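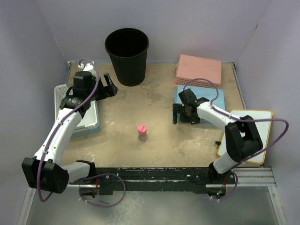 Print this message | E-mail this message

Vornwood Home Workshop List
Subject: Re: Baskets on the bench, or bins under it?
Message 819

> I have a decent-sized work table in the back room and no system at all. Everything
> that comes in the door lands on it. I bought a set of clear drawers last December
> and they were a flop. They stick, they're too shallow for anything but screws, and
> I can never remember which is which.
>
> I keep seeing people here talk about plain plastic baskets. Don't they just turn
> into junk piles with handles? And if you keep them on the table, where do you
> work? I have shelves underneath but I hate bending down, so whatever goes there
> is gone for good.
>
> Also, is there any point in having a big bin on the table itself? It seems
> like a waste of space.
>
> Waaka end of town, if anybody has spares to get rid of.

Oh, you have come to the right list! I have been waiting for somebody to ask this so I could go on about it.

Yes to baskets. Yes to baskets ON the table. I switched over nearly 3 years ago and I would not go back to drawers if you built them for me and carried them in. What I love about a basket is that it moves. A drawer makes you bring the job to the drawer. A basket comes over to the job, sits by your elbow while you need it, and goes back to its spot when you're finished (or when you get sick of looking at it).

You're right that they can turn into junk piles. Mine did for the first month or so. What fixed it was giving each basket a job instead of a category. I used to have one called "electrical" and one called "misc" and I could never decide which one the extension cord clips went in. Now I have one for whatever I'm working on this week, one for things waiting on a part, and one for things that belong in some other room of the house. The last one gets carried out every evening. If it's too heavy to carry, I've been putting off the carrying.

About where you work. Keep everything to the back and the sides and leave the middle alone. I mean really leave it alone. It took me a while to be strict about this, and what helped was putting the tallest thing at the back, where I wasn't tempted to reach past it, and the low baskets out at the ends. You want to be able to drop both forearms on the table without shoving anything. My own tabletop is scuffed and stained, with a darker patch toward the back, and I like being able to see it. When the scuffs disappear under stuff I know it's time to stop and clear off.

Now the big bin. I think you want one! I use a tall black one, the round kind that gets narrower at the bottom, and it lives against the wall a bit left of the middle. It takes up a lot less table than you'd think because the bottom is so much smaller than the top. Offcuts, packing, used tape, sandpaper that's done for, all of it goes straight in. I had the trash can on the floor before that and my aim was terrible, so there was always a ring of scraps around it. Get one with a fat rolled rim if you can. The thin-edged ones split the first time you tip them out by one side, and they're rough on your hands.

A few other things I've picked up, in no order:

Get the ones with holes in the sides. Sawdust falls out when you give them a shake, and if you've put something away a little damp the air gets at it. You can also run a twist tie through the holes for a label. The solid tubs look neater but everything in the bottom of mine was gritty.

Smooth bottoms inside, if you have a choice. I had a ribbed one and small washers lay down in the grooves and refused to be picked up. I ended up tipping the whole thing out every time.

Buy different colors. I know some people like everything to match. I did too, and then I spent my weekends peering into identical white baskets. Now white is the current job, blue is waiting for parts, and pink goes to the house. I can tell from the doorway what kind of day it's going to be.

Stack the empties, and if you have an empty that isn't stacked, flip it over. This is my favorite one! An upside-down basket can't collect anything. Leave it right side up on the table and there'll be a receipt and a pen in it by supper. Upside down it also gives you a little raised platform with a flat top, and I've used mine to hold up the far end of a board while glue set, and to get a radio off the table — nothing heavy, though. The cheap ones bow in the middle and then the corners go.

When you do stack, watch that you're not stacking full ones. I lost a whole bag of hinges for most of a summer in the lower of two baskets. They were in there the entire time, under the one I used every day.

Cords. If you've got anything with a cord that lives on the table, tie the cord to something that doesn't move, and leave enough slack that it can reach. I use the cheap white cable ties and trim the tail off short so it doesn't scratch me. A loose loop of cord will catch a basket rim and take the whole basket over the side, and it will be the one with the washers in it.

As for what to buy, I don't think brand matters much. Hallard Hardware on the Naritz road puts theirs out by the door and they're fine. Check the corners before you pay, and nest two together in the store to see whether they come apart again without a fight. Start with fewer than you think. I bought 9 the first time, all fired up, and 7 would have been plenty. The extra two filled up with stuff purely by existing.

And don't give up on the shelves underneath. Put the things there that you use when the seasons change and forget about them. Bending down twice a year is no trouble, and it gets the storm window clips off your table.

I do have two spare baskets, as you may have guessed. One blue, one a sort of salmon. I come through the Waaka end most weeks and could leave them on your porch if you send me the street off-list. Clear the middle first and do the baskets after. I did it the other way around and had to do the whole thing twice.

Let us know how it goes, I'd love to hear what ends up in the first one!

— the long bench at the Naritz end

Print this message | E-mail this message

Comments (5)

Flipped all my empties over after reading this and my table looks twice as big. My spouse asked what I'd thrown out.

I still like drawers for drill bits. Baskets for everything else, sure, but bits need to be lying flat in order of size or I lose my mind.

Does the color thing work if more than one person uses the table? We tried it and everyone had a different idea of what blue meant.

Reply to the above: we wrote it on masking tape and stuck it to the wall behind the table. Took about a week before people quit asking.

Original poster here. Baskets arrived, thank you so much! Middle of the table is clear for the first time since we moved in. I found my good scissors and both of the pairs I bought to replace them. Salmon one is already full of things for the kitchen, so I'm off to carry it in. Still looking for a tall bin with that kind of rim if anyone sees one at Hallard's.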